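Re: [regional-film] Bratitz casting + the Jaber shoot

Amândio Garcia wrote:
> Does anyone have a straight answer on who's playing the sister in Bratitz?
> The fan page says it's settled, the producer's office says talks are on.
> Also somebody posted that the Jaber schedule got pushed again and the
> release with it. I have a column to file and I'd rather not print
> another rumor. Last time I had 5 emails telling me I was wrong before
> lunch.

Amândio, quick one, typing between calls so forgive the mess.

Sister role: not signed. She did a look test, liked the script, wants the dates moved so they don't run into her other movie. That's where it stands as of this morning. The fan page took a look test photo and ran with it. Safe wording would be "in talks". I would not go further than that, the last two people who were "confirmed" for this part are now in other movies.

The lead is locked tho, and so is the music. Four songs, one of them a dance number they want to shoot on the old bridge in Putitz. Permits for that are not in yet. The town said no to the last crew that asked, but that was a different mayor.

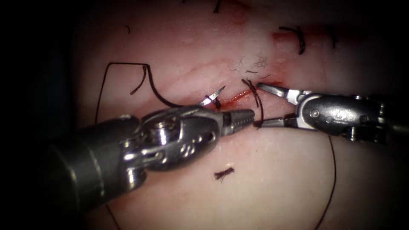
Jaber – yes, pushed, but only the second schedule. First schedule wrapped fine, all the village stuff is done. What's left is the courtroom and the big fight, and the fight is waiting on the set. I was told 163 extras on the call sheet for that one. So shooting picks up again in August if the rain lets up, and the release date on the poster is dead as far as I can tell. They haven't said so in public. You could say "the makers are expected to announce a new date" and be fine.

Don't use the budget number that's going around. It came from one tweet and everyone copied it, including me, sorry.

Other bits, use or dont:

– The teaser for Jaber is cut. Saw it on a phone in a hallway so can't say much. Good background score. Too many slow motion walks.

– Director of Bratitz is said to be doing his own dubbing for a small part, a bus conductor I think. Cute if true, check with his people.

– Sasosville screening of the restored print is still on, 7 pm, doors a half hour before. The hall holds 874 and they'd sold most of it last I heard. The heroine from the original might come. Might. Her sister told me yes and her manager told me no.

– The audio launch for Bratitz will be a small thing in a hotel, no stadium. After the mess with the passes last year I think everybody is happy with that.

On the fan page generally, I wrote to the guy who runs it. Nice kid, he has 2946 followers and gets things first about half the time. Asked him to put "unconfirmed" on stuff like this. He said he would and then posted the sister thing an hour later, so theres that.

If you need a quote on the schedule, call the Jaber production office after 4, ask for the line producer and not the publicist. The publicist will just read you the press note. I can send you the number off list.

Could whoever has the scan of the old Putitz Talkies handbill please repost it? The link in the archive is broken and I need it for a piece on the original. Low res is ok.

Have to run, next call is ringing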